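Equipment Safety Notice: Unplanned Gripper Release at the Firnton Laboratory

June 20, 2021

The Firnton Laboratory has completed its review of a gripper fault that stopped manipulation work for 8 working days. No one was injured, and no equipment outside the test area was damaged. The review findings and the changes that follow from them apply to all groups that operate grippers at Firnton, including visiting groups working under the Nernik agreement.

What happened

The fault occurred during an endurance test for the Follum handling project. The test calls for 1,000 consecutive cycles in which the arm picks up a small block, lifts it, moves it a short distance and sets it down again. At cycle 636 the gripper opened at the top of the lift without a command from the control software. The block fell to the work surface, bounced over the front edge and landed on the floor beside the operator's chair.

The operator then did what the written procedure required at that time, and pressed the pause control on the screen. The arm stopped. The gripper did not. It closed and opened twice more over a period of several seconds before it came to rest in the open position. The operator pressed the emergency stop, left the area and reported the event to the safety office within the hour.

The block used in this test is light, and its fall presented little risk. The second part of the event is the more serious one. An operator who trusted the pause control and reached in to recover the block could have had a hand between the fingers when they closed.

The groups use the same type of small block for pick tests on the bench, where the gripper is brought down over the block with its fingers open before each grasp.
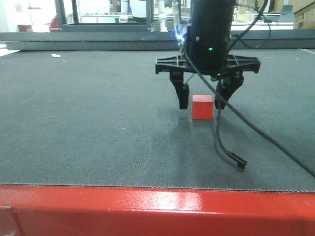 Findings of the review

The review was carried out by the safety office with help from Brandes, the firm that maintains the arms at Firnton. It identified two causes.

The first was electrical. The signal cable to the gripper had been routed so that it bent sharply each time the wrist turned. Over several weeks the conductors inside the cable jacket had begun to break. The damage could not be seen from outside and was found only when Brandes removed the cable and tested it while flexing it by hand. When contact was lost, the gripper controller restarted and ran its homing sequence, in which the fingers open and close to find their limits. This accounts for the movement seen after the arm had stopped.

The second cause was in the procedure. The pause control halts the arm but does not remove power from the gripper. The operating manual says so, but the laboratory's own instruction sheet did not, and it told operators to pause the arm before reaching into the work area. The sheet had been in use since the previous November without a safety review. The safety office accepts responsibility for that omission.

The review also considered whether a grip force setting had contributed to the first release. The log shows that force stayed at 86 percent of the permitted maximum until the signal was lost. The setting was correct and has been left unchanged.

Tests near floor level

The same rules apply when a gripper is used close to the floor. Operators in these tests often stand or kneel near the items to be handled, and cartons may be moved by hand between runs. Closed fingers are not evidence that a gripper is without power. A controller that restarts will open them again, and any person within reach must assume that this can happen at any time.
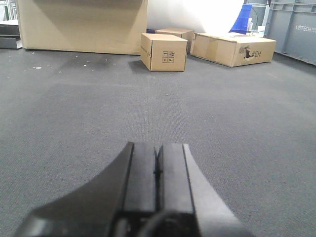
Closed gripper fingers over the carpet, with cardboard boxes and a gray storage crate beyond.

Changes now in force

The old instruction sheet has been withdrawn, and printed copies should be returned to the safety office. Under the new sheet, operators must press the emergency stop and confirm that gripper power is off before any part of the body enters the work area. Using the pause control alone is no longer accepted for this purpose.

Gripper cables must be given a flex test before any endurance run and again at its midpoint. A cable that fails is to be cut and discarded so that it cannot be returned to service. Brandes will fit strain relief at the wrist of each arm, and homing on restart will be disabled until an operator confirms that the area is clear.

Any release or movement of a gripper without a command must be reported on the day it occurs, even when nothing is dropped. The Follum endurance test will begin again from the first cycle once the new cable has been approved.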